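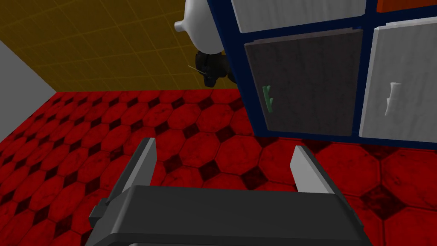
Can I grow strawberries in an old gutter?
Hortensia Sosa

I have a length of old plastic gutter and a sunny fence, and I'm dying to fill it with strawberries! It gets sun from breakfast until 2 in the afternoon. Do I need holes in the bottom? And how far apart do the plants go?

Evaristo Ponce
Yes, do it! Mine is in its second summer and I love it. Drill drainage holes all along the bottom, cap both ends, and set the plants 8 inches apart. Use good potting mix, not garden soil. Gutters are shallow so they dry out fast – in August I water morning and evening. Pick a day-neutral kind if you can find one, you get berries for months (small ones, but so sweet!).

Brenda Fuentealba
gutters work great, I did lettuce in mine too

Virgil Radu
Agree with Evaristo on the holes. I'd add strong brackets, wet soil is heavy and mine sagged in the middle the first year. Keep the crowns above the soil and snip off most of the runners. I pot up a few every Sunday – free plants!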